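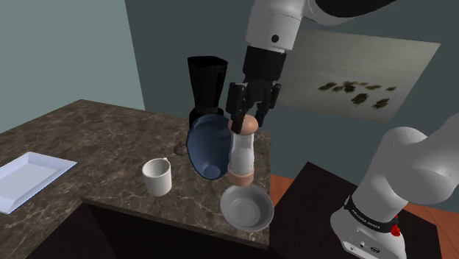 About Hariver Cooking School

Print this page | E-mail to a friend

We started Hariver in the back of a closed-down bakery, with 7 students, a borrowed stove and a lot of nerve. Parvathi Kartha had been teaching her neighbors to make dosas and lemon rice for years, and Masanobu Wada had just left a long restaurant career and missed having people to talk to while he chopped. They met over a bag of onions at the Marar Street market – a long story, so ask Parvathi, she tells it better – and by July they had a sign on the door.

These days we offer 19 different classes, from knife skills for nervous beginners to a slow Sunday-style supper course that usually runs late because everyone wants seconds. Last year 186 people cooked with us, and quite a few came back with a mother or a roommate in tow, which makes us happier than we can say!

We teach the way we learned, by tasting. You'll season a soup, taste it, season it again, and probably argue with the person next to you about the pepper. Recipes go home with you, and so do leftovers if you remember to bring a container (we run out of ours every time).

Our evening classes are kept small, and children's classes are held during school breaks. If money is tight, please write to Parvathi, and she'll work something out with you.

Page updated February 2025

Shares: 19 | Comments: 3

Zadesik
Took the soup class with my dad. He now salts everything twice.

Lena P.
Is there parking behind the building?

Hariver Office
Hi Lena, yes, come in through the side gate. See you soon!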